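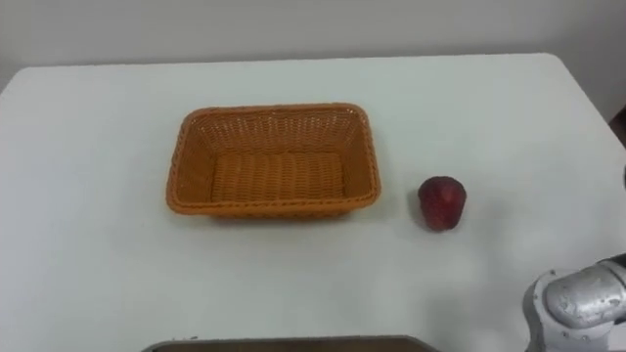 An empty woven basket on a white tabletop.

Home | Makers | Food | Outdoors | Archive

"You have to let the dough be ugly first"

May
By Libor Šimko

Kiros Tufa starts talking about bread before I have my coat off. He has been up since four, he has already baked twice, and he wants to know whether I noticed the smell from the street. (I did. You can pick it up from the bus stop.)

Tufa runs the Peltau bread club, which meets in the old school kitchen behind the library and has grown to 49 members, most of whom had never baked a loaf when they joined. I went along expecting a polite chat about sourdough and came away three hours later with flour on my shoes, a jar of starter in my bag and a strong wish to own a better oven.

"I was terrible at it," he says cheerfully. "My first loaf, you could have propped a door open with it. My wife kept it on the windowsill for a month to make the point."

He was working nights at the Nirnach printworks back then and found that the hours suited him. Mix before the shift, shape when he got home, bake when everyone else was getting up. It took him the better part of a year to get something he liked, and he still talks about that loaf with real joy.

"It had a crack right across the top, completely in the wrong place, and when I cut into it I just stood there. I ate half of it with nothing on. I was late picking up my daughter!"

What had changed, he thinks, was that he had stopped adding flour. Beginners feel a sticky dough and panic, and he sees it with every new group. "They look at me like I've played a trick on them. I say leave it, go and have some tea, come back in 20 minutes. And it's a different thing when they come back. It's smooth, it holds together. You have to let the dough be ugly first."

The club keeps things simple. There are no mixers and only two ovens, both older than he would like, and one of them runs hot on the left side. Members bring their own flour if they want to, though most chip in for the big sacks from Rastogi, a mill an hour up the valley that still grinds a dark, nutty rye Tufa can talk about for a very long time.

"Smell that," he says, holding out a scoop. "Go on, closer." It smells like hay and warm nuts, and a little bit like a barn, in the best way.

I ask if he is strict about recipes, and he laughs - he weighs everything, down to the salt, but he never trusts the clock. A cool kitchen can add hours. His oldest member, who is 62 and a retired bus driver, writes the room temperature in a notebook each time she bakes, and he has started copying her.

And the starter? He has kept the same one going for 10 years. It has been to the coast twice and once spent a whole summer in a neighbor's fridge in Murnano, where it was nearly thrown out as old paste. He feeds it the night before baking and otherwise leaves it alone, which he admits is the part people find hardest to believe.

"They want it to be like a pet," he says. "Forget it for two weeks. It's fine! Pour off the gray stuff, feed it, feed it again, off you go."

He would like the club to try flatbreads next, starting with the injera his grandmother made, which needs days of souring and a good wide pan. He has had four goes at it this spring and is happy with one of them.

Before I leave he cuts me the heel of the morning's rye, still a touch too warm to slice, and puts so much butter on it that I can see my teeth marks. "Tomorrow it will be better," he says. I had finished it before I got to the bus stop.

Recent in Food
- Soup for a cold spring
- What to do with too much rhubarb
- A morning at the Rastogi mill
- Readers' best pickles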